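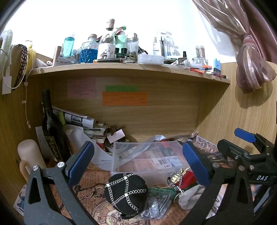
*Blue pads open, lower shelf. The black cap with the chain lattice sits between the fingers.*

Friday, 11 in the morning, and Ottmar Schmieder is already annoyed with a clamp. Not the good kind of annoyed. He has 2 hand-held grippers to compare before lunch, a list of shelves to work through and a coffee he keeps forgetting.

The job for Drivska sounds simple. Pick the tool their people will carry into real homes, squeeze by squeeze, so the arms can learn from it later. Two finalists – the Carnari, light, quick, a bit loose in the hinge, and the Alby, heavier and slower to close. Both fit the same wrist camera. Both pinch your thumb if you let them.

Schmieder won't test on foam blocks. Did that for years, he says, and learned mostly about foam. He wants shelves people really use. Bottles on top, a glass jar, pens, scissors. Down below, rolled paper and magazines, a clear plastic box, a wrinkled white cloth. Sticky notes on the back wall. Teh kind of place where a wide finger has to go in past a wine bottle and come back out without an argument.

Soft things are the trouble. A bottle has a shape and keeps it. Knitted cloth folds away from you, glittery fabric bunches up, and a cap with chain on it gives the pads metal in one spot and cloth in the next. The Carnari went for caps fast and lost them on the lift, three tries in a row. The Alby took its time, kept hold. Then it dragged a paper mat along with it.

"So which do you want," Schmieder says. "Dropped hat or moved mat?"

He'd take the moved mat. Drivska's budget people would like the Carnari, cheaper to fix, and Karagiannis, the shop that cuts the pads, can do a softer rubber for either one by October. That could change the scores. Or just shift the slipping somewhere else, he's seen that too.

His wrists have a vote as well. After an hour the Alby feels like a full saucepan. He swaps hands, swaps back, writes a number down, crosses it out. Camera angle is a draw so far – both show the fingertips fine, both lose sight of whatever is behind a big object.

Next up, the top shelves. Glass, mostly. He moves the coffe first.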